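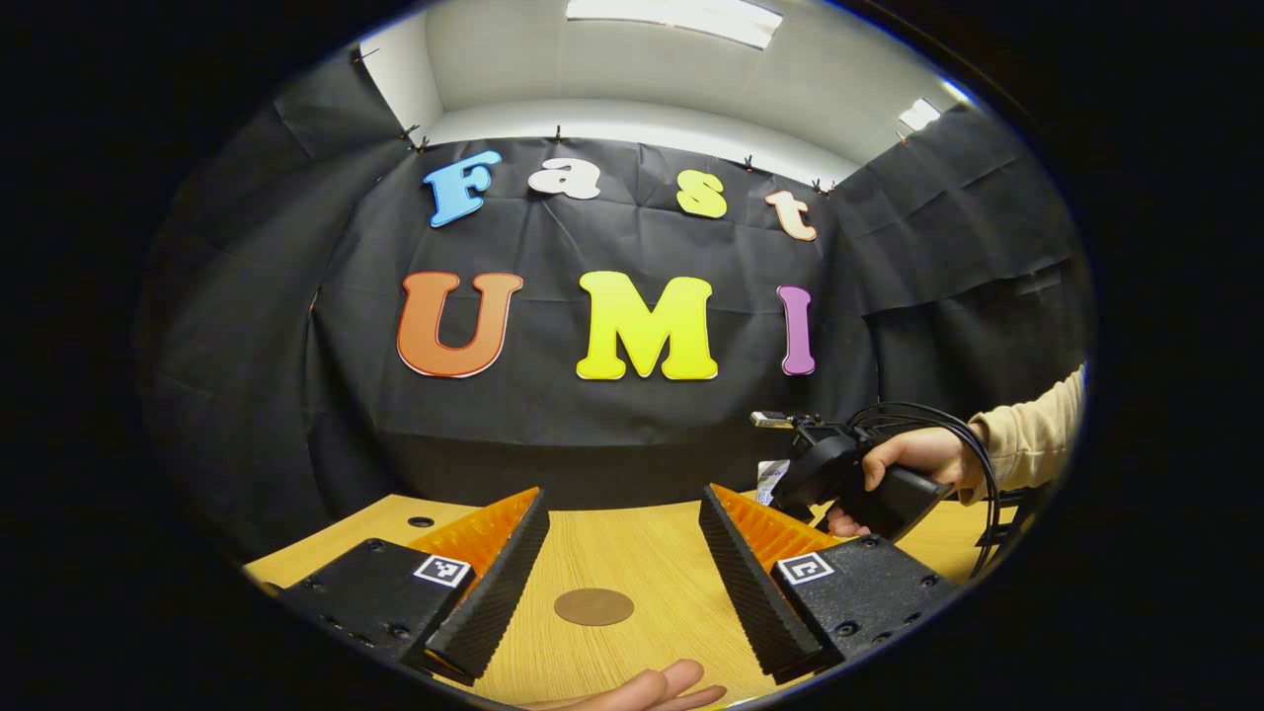 Near-white is a class of surface colors that are light enough to be called white in ordinary use but carry a measurable hue. The class includes cream, ivory, eggshell, ice blue and the cooler grays used on appliances. It borders on the pastels, which have a hue strong enough to be named first. The limit between the two depends on the surroundings as well as on the material. Against black cloth, as behind the foam letters spelling "Fast", a cream-colored "t" is readily compared with a white "a" in the same word, and the light blue "F" falls clearly on the pastel side. Near-whites are specified for paint, paper, ceramics, textiles and molded plastics.

Terminology

Trade usage is not uniform. Paint makers usually divide near-whites into warm (leaning yellow or red) and cool (leaning blue or green). Paper makers speak of shade and treat brightness as a separate property. In plastics, the word tint refers both to the visible hue and to the small amount of colorant that produces it. "Off-white" is the most common general term in retail catalogs, but some buyers reserve it for warm colors only.

Production

Most near-whites start with a white pigment, usually titanium dioxide, to which one or more colorants are added in low concentration. Small errors in the dose are easy to see. A change that would pass unnoticed in a dark red can cause a near-white batch to be rejected. Plants therefore dilute the colorant in a carrier before it reaches the main mix.

The undyed base is rarely neutral. Many resins and wood pulps are slightly yellow, and a blue or violet toner is commonly added to offset this. The practice, known as bluing, comes from laundry work, where a blue agent was added to the rinse water to make linen look whiter. Too much toner leaves a cold cast. In some goods the cast is wanted, and the toner level is raised on purpose.

The Flasness process, used mainly for ceramic tile, applies the tint in a thin upper glaze over a plain white body. It uses less colorant than tinting the full body, but a chip exposes the untinted material beneath.

Measurement

Near-whites are measured with a spectrophotometer and reported as lightness plus two hue coordinates. Whiteness indices reduce the reading to a single number, which is convenient for sorting but can give the same value to samples that look different side by side.

The Clirstead card set is a visual reference with 64 painted chips arranged in 11 hue groups. Chips are viewed on a gray ground under a fixed lamp. The set is replaced after 30 months, as the warm chips darken in storage. The larger Ginting set, with 159 chips, covers pastels as well and is used where a product line includes both.

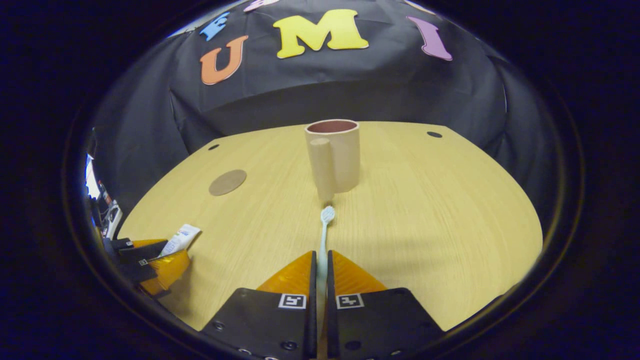 A toothbrush in white with a faint pale-blue tint.

Use in household goods

Cool near-whites are common in bathroom and kitchen goods, where buyers tend to link a slight blue cast with cleanliness. Warm near-whites are more usual in furniture, wall paint and book paper. Sets made of several materials are hard to match. Two parts may agree in daylight and differ under a warm lamp, an effect called metamerism. Gloss adds to the difficulty, as a shiny part reflects more of the room and can appear lighter than a matte part of the same color.

Aging

Yellowing is the main form of change. It results from heat, ultraviolet light and, in paper, the breakdown of lignin. Cool near-whites may pass through a neutral stage before turning warm. Stabilizers slow the process in plastics. Gekelia, a line of matte wall paints, is sold with a separate tint packet for touching up older coats.

See also

Bluing
Metamerism
Optical brightener
Whiteness index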